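Grirham Bench Kit for Glassware Demonstrations

From the Sequeira workshop. Ships flat, less the glass.

I built the first one of these for myself, which is how most things in this shop get started. I was trying to collect demonstrations for a policy that had to handle small lab glass, and I kept losing whole afternoons because my bench looked different every morning. So I started fixing things down one at a time: the cloth, the rack, the cork ring, the spot where the funnel goes. After a while I had a kit, and then people started emailing me to ask where I'd bought it!

What you get is the black bench cloth with the scalloped edge, the clear acrylic rack with its drilled top plate, the cork ring, the plastic funnel and a bag of small acrylic stands. You bring the flask, the columns and the robot. Ours goes under whatever arm is free that week, and we've run it with a multi-fingered hand as well as a plain gripper. 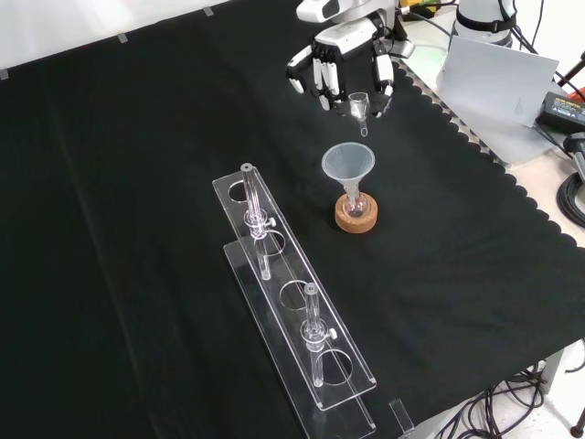
I get asked a lot why the cloth is black when half the props are clear. Clear things on a pale table are miserable to label (I've done it, I don't recommend it), and on black you at least get the bright edges of the acrylic to work from. It's still hard. I'd say that's a good reason to practice on it, and if your model only ever sees solid colored blocks you're going to be sad the first time it meets a funnel.

The cloth does crease. I used to iron it and I've stopped. A few folds that change from session to session are worth having in the data, and I'd much rather the model learned to ignore them now than on a customer's bench.

How many demonstrations do you need? I wish I had one number for you. My own set for the funnel task is 1,221 episodes, and the first 1,000 got me most of the way. The rest were all me going back for the awkward starts, with the rack turned a bit further or the flask pushed closer to the base. If I did it over, I'd mix those in from the first day.

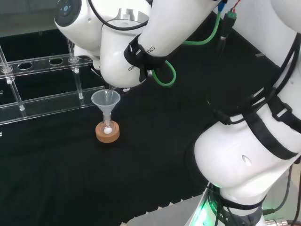 The arm over the funnel, with the flask in its cork ring and the rack empty.

A word on the rack, as it's the part I've changed most. The top plate is drilled through and the lower plate is solid, so a column has something to land on. I've gone back and forth on hole size (Plulstead cuts the acrylic for me and they've been very patient about this) and the current one is a touch looser than the last. A snug hole looks great in a catalog and makes for terrible teleoperation. You spend the whole episode wiggling!

If you have the older rack, the new stands still fit, and I'll swap the top plate for the cost of postage. Just write and tell me which batch you have. It's scratched on the underside.

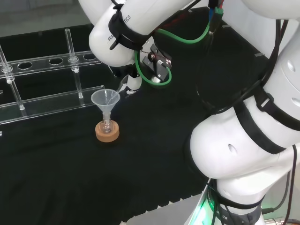 Reading time: 4 min

OK, cameras. The kit doesn't include any, but I'll tell you how I set mine up. I like one fixed view from the side, one from head height and one small one down at the wrist. The head view is the one I'd keep if I had to choose, although the arm does fill a lot of it when you're reaching in. Save all the views under one episode number, please. I once spent a Saturday matching them up by hand and I'm still annoyed.

For powder work, put the cloth down last and plan on a brush. Fine white stuff shows up on black like stars, and it gets everywhere. I clean between batches and leave it alone inside a batch, so the spills build up the way they would on a real bench. The folks at Wistham do the opposite and brush after every single episode, and their policies work fine too, so suit yourself.
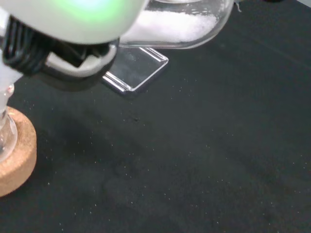
Cork rings wear out sooner than you'd think. They shed little crumbs, and the flask starts sitting a bit lower, and if you replay old trajectories you'll be off by just enough to knock the rim. I pack 4 spares in the lab size box and one in the regular. Mark yours with the date you started using it and you'll thank me later.

Lead time is 9 working days at the moment. Cloths can be cut longer on request, just give me the table length when you order. Returns are fine if the acrylic still has its film on.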